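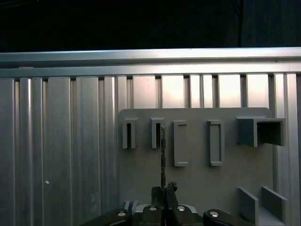

My mother kept her scissors in four different drawers, and I have spent most of my adult life looking for mine in all of them. So when I say I have become a firm believer in putting things on the wall, please understand that I came to it slowly, and with a good deal of grumbling along the way.

A drawer is a forgiving sort of place. You open it, you drop the thing in, you shut it again, and for a moment you feel like a tidy person. A holder on a panel asks rather more of you. It has a shape, and the shape wants one thing back. A narrow slot will take something thin and stand it upright, and no amount of wishful thinking will get a roll of tape in there. A box with an open mouth is kinder, I admit, and I think every row of holders ought to have one box at the end of it for the bits and bobs that never quite belong.

Maeve Hanrahan, who taught me most of what I know about workbenches in the years I was at Gikness, used to say that plain grey was the only colour for it. I thought this was dreary and told her so. I wanted red for the sharp things and yellow for the rulers! But she had a point - against a grey panel it's the tool you notice, and when the tool is out, it's the gap.

People do go too far, of course. I once visited a workshop out past Inach where the owner had found a place on the wall for 54 separate items, including his sandwich, and he watched me so anxiously that I hardly liked to pick up a pencil. I wouldn't want to live like that. Five or six holders, set at a height you can reach without stretching, will do for most of us, and the rest can stay in the drawer with my mother's blessing.

I still own a drawer, by the way. It has string in it, and two pairs of scissors.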